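Re: [erngate-list] chore benchmarks, sorting task

> Has anyone got past 430 clean cycles on sorting? Ours
> stalls at 19 whenever the parts touch.
> Nina

We reached 500 on the Ternomach arm in April, single parts only. Touching parts still fail. 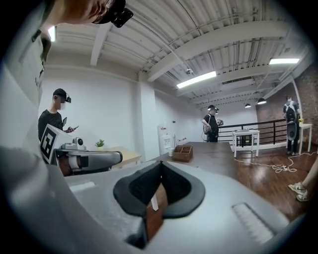

Sorting into compartments is the chore I would test next, Nina, before any folding. A brown wooden organizer box like the one on the long dark table gives fixed walls to register against, so placement error is easy to score. Picking remains the weak step.

Erngate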